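Why I'd take a small print over a big canvas

I came home from the Purcombe print fair with a linocut no bigger than a paperback, and I have looked at it more than anything else I own. It's a hill at Bultdale with one bent hawthorn and a strip of sky, number 7 in an edition of 30, and it is wonderful!

People still talk about prints as if they were the poor cousins of painting, something you buy while saving up for the real thing. I think that's daft. A good linocut is drawn, cut backwards, inked and pulled by hand, and every decision is final once the blade goes in. Look closely at the hawthorn and you can follow each cut (short and stabby in the branches, then long and easy where the wind gets into the grass). I love that.

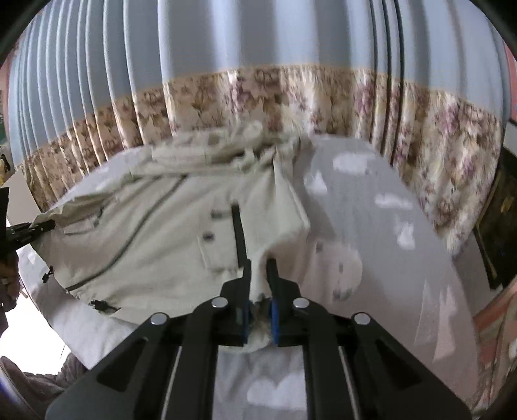
Athina Sotiropoulos disagrees, and wrote to tell me so: a print, to her, always feels a bit second-hand, knowing there are 29 others hanging in other people's hallways, and she would sooner wait years for one painting that is hers alone.

I do see the pull of that. But I like the thought of those hallways. Someone in Lorklow might be looking at my hawthorn over breakfast, and theirs will have come out a shade darker, or with a speck of ink in the sky where mine is clear. Natanael Sales has number 12, and when we put the two side by side we argued happily for an hour over which had the better hill.

And then there's the price. Mine cost £335 with the frame, and a small oil two stalls along was £727 without one. Go to a fair, talk to whoever did the cutting, and ask to see the block if they've brought it along.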